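Food scrap pickup moves to Gallagher Road

Starting in July, food scraps from the Sokach and Onel buildings will go to the Gallagher Road compost site. The old drop-off behind the library closes at 6 p.m. on the last day of June. So far 179 households have signed up, and there is room for 18 more on the first route.

Please keep plastic bottles and wrappers out of the scrap pail – they go in your regular kitchen trash.
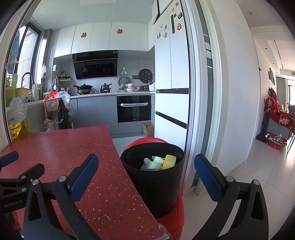

To sign up

Call Štěpánka Oravec at the front office or leave a note in the box by the mail room.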